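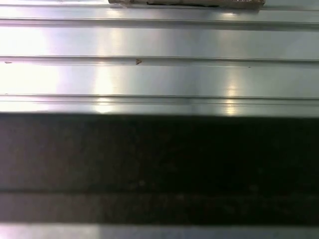

Reading time: 3 minutes

Speaker notes: Care of grooved metal work surfaces
Prepared by Enda Mulcahy for the Prelness site briefing, 6 Oct 2022

Opening

Good morning, and thank you for attending. My name is Enda Mulcahy and I am responsible for bench standards at Prelness. The talk covers the ridged metal surfaces in the packing and assembly areas, how they should be cleaned, and how wear should be reported. Questions will be taken by Munther Moussa at the end.

Slide 1. The surface

Draw attention to the long grooves running from left to right, with broad flat bands of metal between them. Point out the lowest of the three main grooves, where several lines sit close together and form a small step. Staff tend to wipe the flat bands and pass over the steps.

Mention the brushed finish. The streaks follow the same direction as the grooves, and all wiping should do the same. Wiping across the grain leaves fine marks that cannot be polished out on site.

Slide 2. Light and inspection

The bright patches in the picture are reflections. Strong glare hides detail, and at the far left the grooves can barely be followed. An inspection carried out from one position is therefore not accepted under the revised procedure. The inspector is to view each bench from both ends before signing the sheet.

(Pause. The Yammine team asked about this in September and may wish to raise it again.)

Slide 3. Cleaning

Benches are to be cleared before cleaning begins. Loose material is brushed out of the grooves first, working from one end to the other. The Plarnine cloth is then used damp, followed by a dry one. Scouring pads are withdrawn from all areas with immediate effect - please hand in any that remain in drawers.

Blocks, offcuts and packaging should not be stored on the metal between shifts. Rough edges shed small pieces, and these collect in the grooves.

Slide 4. Reporting

The site has 65 benches of this type. Each has a number, and that number must appear on every report. Scratches are recorded by length in millimetres. Anything over 300 is referred to me directly; shorter marks are held until the quarterly review.

Replacement panels are ordered through Cokidel and cut to 800 millimetres. They should not be trimmed locally.

Closing

Printed copies of the procedure are on the table by the door. Hand over to Munther Moussa for questions - allow ten minutes. Reports may be left in room 617 until the new form is issued.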